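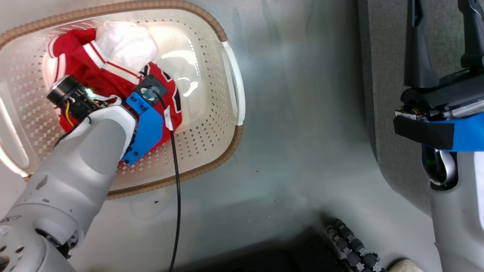

March, laundry task, teleop collection for Faltside

Target from the Faltside people is 200 episodes of basket pickup. They keep quoting 875 from the Prullen set as if the count settles anything. I went through a batch of Prullen again this morning and a lot of it is the same easy grab from the top of the pile, over and over. A policy trained on that will learn to grab from the top of the pile. I don't see what else it could learn.

Uliana Lytvynenko drove most of today's takes and I did the rest. She is smoother than I am. My takes are full of small stops where I'm thinking, and the stops go into the data like everything else. Mostyn says the filter handles it. I asked to see the filter's rejects and am still waiting.
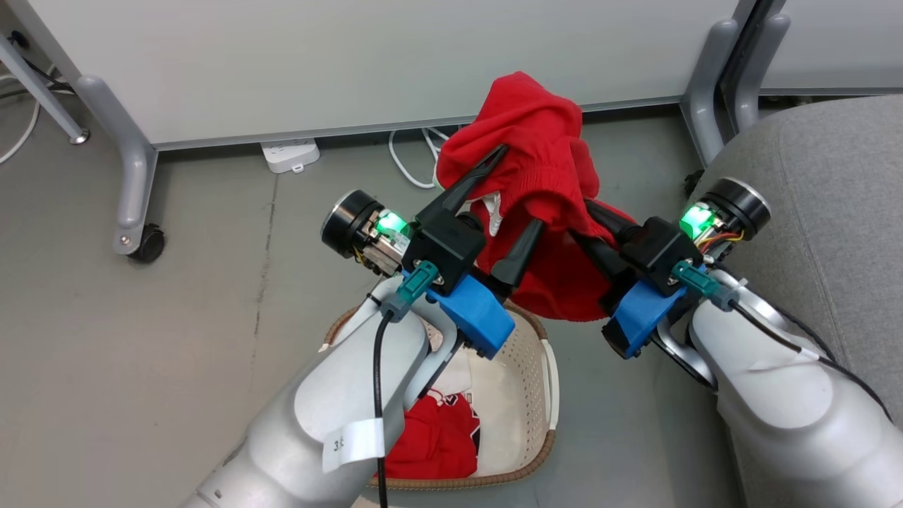 Both grippers on the red garment, over the basket.

The part I trust least is the handoff to two arms. Driving it, I'm constantly using what I know about cloth, where a shirt is likely to open up if I pull here and give there, and none of that gets recorded. Only the joint positions do.

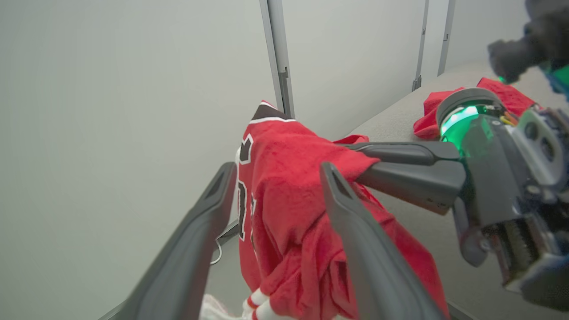 Wrist views are supposed to fix the occlusion problem, according to the Pitska notes. I'd like that tested before we repeat it in our own writeup. The fingertips do show well against the cloth from there, and the pinch on the front of the jersey is easy to read. The numerals are another matter, broken up by the creases to the point where I couldn't tell you the number. So if anyone plans to use the print as a cue for which side is the front, I would want to see it work on a bunched shirt first.

Uliana tried 5 takes starting with the left arm only. She liked them. I thought 2 were usable and marked them that way in the sheet; she can argue with me.

To do: split the stops out of my takes by hand, compare against the filter if Mostyn ever sends it. Ask Faltside what counts as a success, in writing. Hold off on the next batch until they answer.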